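Baltitz Clasell 5 — Cassette Release with Download

Artist: Shahab Ghaffari
Mastering: Nazanin Soltani
Label: Baltitz
Format: C40 cassette, stereo, with lossless download
Edition: 200 copies
Released: September 4, 2023

Clasell 5 contains nine pieces for prepared santur, sine tones and tape delay. Ghaffari recorded the source material in January in a single room with two microphones and no added reverb. The longer pieces on side B were built from the same takes at half speed, which accounts for the low hum beneath the last two tracks.

Levels were kept low in mastering. Soltani cut a separate version for tape with the top end reduced above the range where ferric stock begins to saturate — the download uses the full-range master and will sound brighter on most systems.

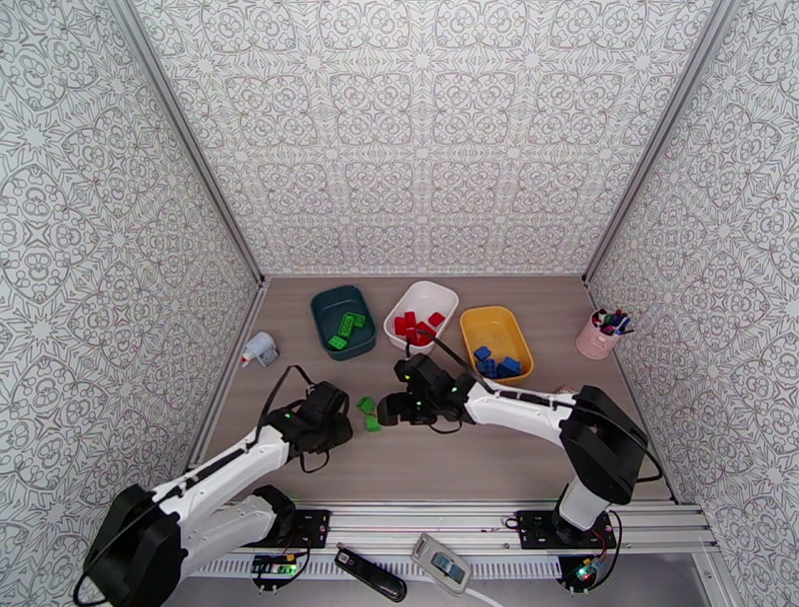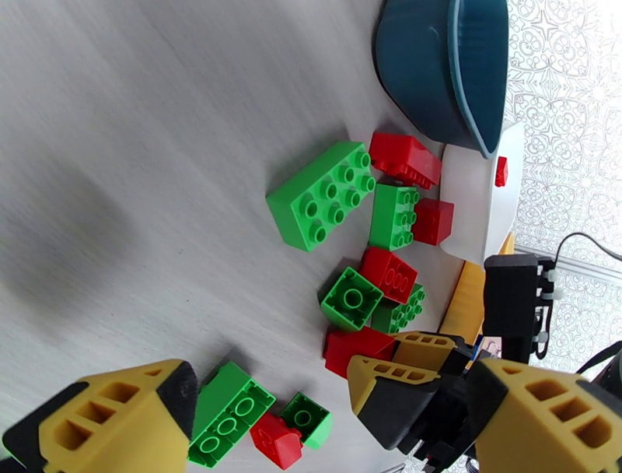 Green blocks and bricks on the tabletop.

Tape and shell

Ferric tape, normal bias (Type I). Clear five-screw shell with printed labels. Real-time duplication by Sinico. Noise reduction is not encoded, so leave Dolby off during playback.

Packaging

Single-sided J-card on uncoated stock, design by Taheri. The download code is printed on a separate slip inside the case. Codes do not expire and can be used once.

Download formats

FLAC and WAV at 24-bit, MP3 at 320 kbps. Track order matches the cassette. The gap between sides has been removed.

Shipping

Cassettes are sent in padded mailers. Orders that include a pre-order title ship together when all items are in stock. Faulty tapes are replaced while copies remain — write to the label with the order number and the side affected.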